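Mug Night comes to the Hajdu robotics club

I promised myself I'd only stop in at the Hajdu robotics club for ten minutes, and then I stayed until they switched the lights off. I have a weakness for people arguing about mugs, apparently!

The students are getting ready for the Flusau, the regional student contest where every team writes a robot program for an ordinary household chore. Last year's group picked folding towels and came in eighth (they still don't want to talk about it). This year it's mugs: take one, hang it up by the handle, go get the next. Six students are on the team, and the judges give them 3 minutes per run.

Lilla Antal, who keeps the team's notebook, sat me down and took me through the rules. You get points for each mug that ends up hanging, you lose points for anything that hits the counter too hard, and if you break one the run is over. She had strong feelings about handles. A round loop is friendly, she told me, and a squared one makes you think about your angle a lot more. I have been drinking coffee for most of my life and never once thought about my angle.

What I liked best is that the team isn't using a matching set. They could have bought a box of identical mugs and made life easy, but Noémi Magyar talked everybody out of it back in January. Her kitchen at home doesn't have two mugs alike, so why should theirs? She got her way, and the practice counter looks like the break room at every job I've ever had.

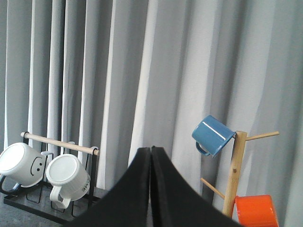
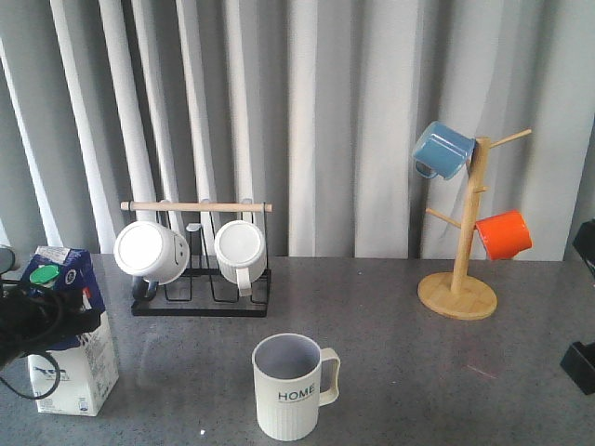 Wire rack on one side, wooden tree on the other, and the team goes back and forth over which is harder. Sutrisno Ismail thinks the tree should be worth extra points, and he wants that raised with the organizers before the contest.

Dezső Bárány has a different worry, and he told me that the team spends too much time on the hanging and hardly any on picking the mug up in the first place. If the grip starts out crooked, he said, it stays crooked the whole way over, and he'd happily give up a week of peg practice to work on that alone.

So they took a vote, right there with their coats half on. Grip practice won, and Lilla wrote it in the notebook and underlined it twice.

The notebook, by the way, is a thing of beauty. Every practice run gets a line: which mug, which peg, who wrote the code, what went wrong. They were up to run 692 when I visited, and some of the entries are pretty salty. My favorite just says "NO" with the time next to it.

Mudassar Afridi wrote most of the program they're running now, which the team has named Brotar for reasons that seem to involve a spelling mistake. He let me read a few pages of it over his shoulder. I understood the comments and none of the rest, but he was very patient with me, and he's offered to teach a beginners' evening once the contest is out of the way (I've already put my name down).

The club meets in the evenings at 6, and visitors are welcome as long as they stay behind the tape on the floor. They could also use more mugs. Odd ones are best, Noémi says, and chips are fine as long as the handle is sound. Leave them at the front desk with a note saying they're for Mug Night.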